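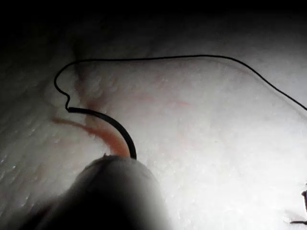 Reading time: 2 min

Course handout, Surgical Robotics Laboratory Methods
Demonstration visit, Navarrete building, Etham campus

Students attend one 45-minute session in December. The subject is suturing with two robotic instruments on a practice pad. Read these notes before the visit and bring them with you. The session assumes you have completed the Pelel kinematics exercise.

1. Needle driving

A curved needle should rotate about the center of its own arc. If the wrist translates while the tip is in the tissue, the entry hole widens and the edge tears. Watch the needle at the point where both ends are exposed and the middle is buried. One instrument can hold the upper part while the other takes the point from below.

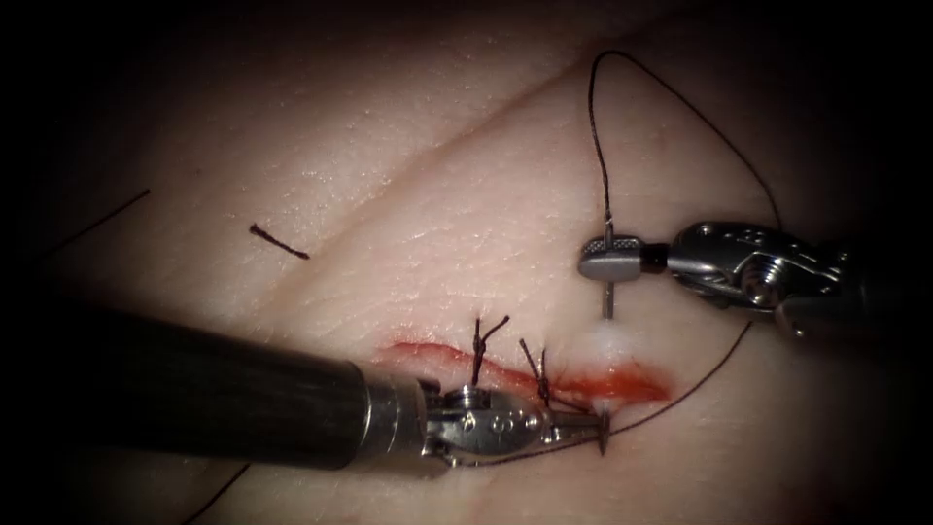 2. Camera views

The wrist camera and the fixed camera give different information. The fixed view shows both instruments and the path of the thread. The wrist view shows the tissue edge at close range, but the tool often hides part of it. Note which view you used for each observation.
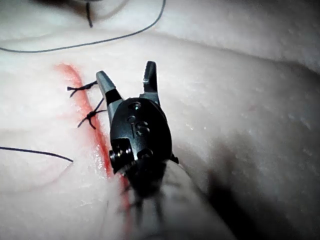
Stitch spacing is the quantity we grade in the written report. Measure it along the incision, from knot to knot, and leave the cut tails out of the measurement. Where two knots sit close together beside the open jaws, as they do here, the tails can reach toward each other and make the gap look smaller. Mark the point where each knot crosses the red line, then measure. Reports are limited to 200 words per stitch.

3. Thread handling

Slack thread can catch on a wrist joint. Keep the strand between the two instruments in view before starting a wrap.

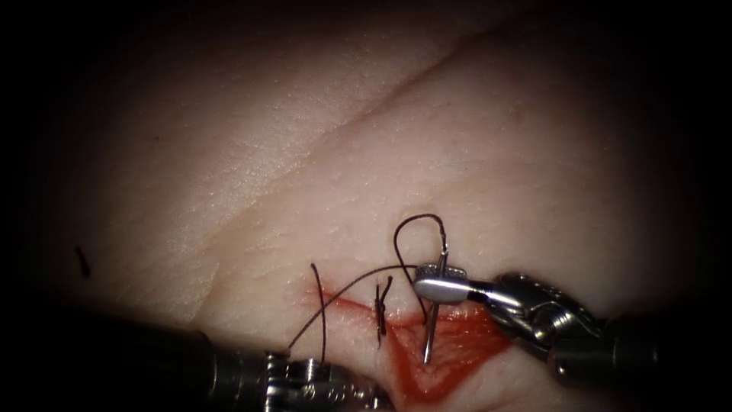
4. After the visit

Upload your report to the Drurkico folder under course code 1298. Include one labeled sketch of the thread path.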